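Progress report to the Dritholm program office
Hand-held gripper comparison, work package 3
Submitted 12/10/2025
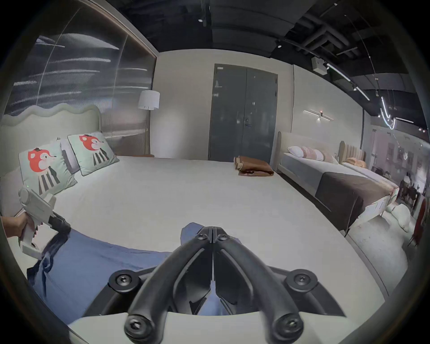

Ute Hamann has asked, in her comments on the previous draft, that grip force be reported separately from finger shape, as the two were mixed in our first results table. She also wants failed picks listed by cause. Both changes are made in this report.

Status

The comparison covers two hand-held grippers, the Nutik and the Brevska, used on bedding. We have recorded 233 runs against a contract total of 2,000. Fabric handling was moved ahead of rigid objects because the finger pads wear fastest on cloth and we wanted wear data early.

The current task is a two-handed lift of a sheet on a bed. One gripper pinches a fold and raises it, and the second takes the free edge. A run counts as failed if either gripper drops the fabric before the edge is released on command.

Results to date

Failed runs: 66. The largest group is slip at the pad during the lift. The next is a missed first pinch, where the fingers close on top of the fabric without gathering a fold. A smaller group is tracking loss in the wrist camera, mostly when the fingers are fully closed and block the center of the view.

Curved fingers gather a fold more reliably than flat ones on a soft surface. Flat fingers hold better once the fold is in place. At equal grip force the difference in holding is small, so most of what we reported earlier as a shape effect was a force effect. The earlier table should be disregarded.

Open issues

Pivot play on the Brevska increases with use. Pascal Voß has measured it at the start and end of each session and will supply the readings as a separate annex.

The two controllers log at different rates. Timestamps are now aligned in post-processing, but a common trigger is still needed before arm-mounted trials.

Next period

Repeat the slip runs with new pads. Begin arm-mounted trials in January, subject to delivery of the adapter plates. No change to the budget is requested.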